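Working Next to the Robot: Tips From the Sorting Table

The humanoid took over tidying at our table in April. People who used to pick and place now set things out, check the tray and answer for the count, and the habits that worked before needed changing. These are the ones we kept at Fairweather.

Set out one item at a time until the robot has a good run behind it. Keep the tray on the same side of the table every shift. Wipe the glass with a dry cloth at the start, then again after 50 picks.
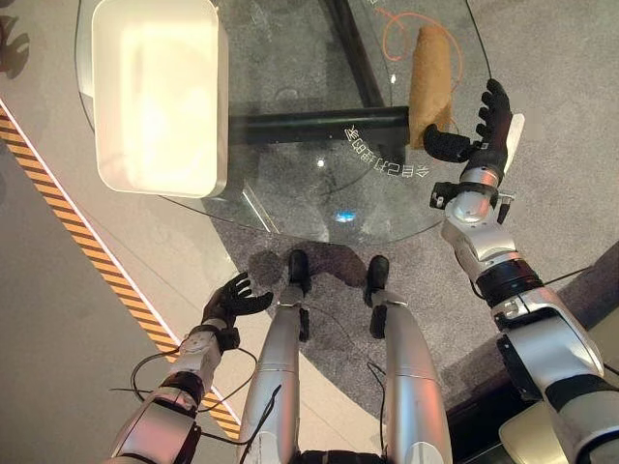

Right hand at the paper roll, tray on the far left of the glass.

Stay outside the striped tape while the arms are live. If something drops, call it out and wait for the stop — don't reach in for it. Coil spare cable and keep it clear of the feet.
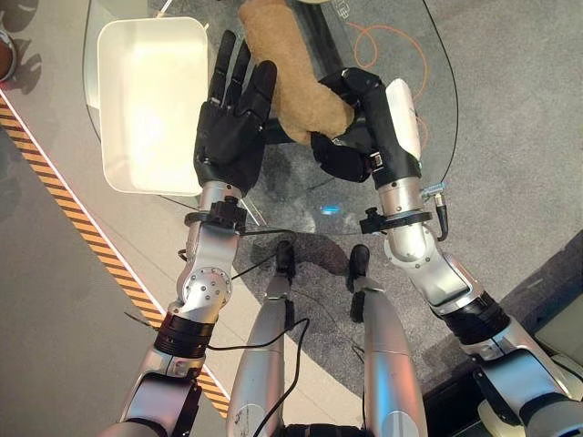
Soft goods need more patience than boxes do. Brush plush items before they go on the table, and pick loose fluff off the finger joints at the end of the shift. A soft paintbrush works well. Keegan Ruddock keeps his in a jar by the door, along with the log sheet.
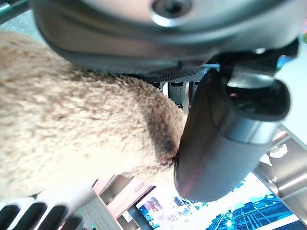

A finger pressed into curly plush. Look for fluff here.

Write down every miss, even the small ones. Swap the person watching every 30 minutes; it is dull work and eyes wander. The old picking bonus is gone, so ask your lead how checking hours are paid.

Fairweather Workshop Notes | Contact the shop office | © 2025 Fairweather | Back to top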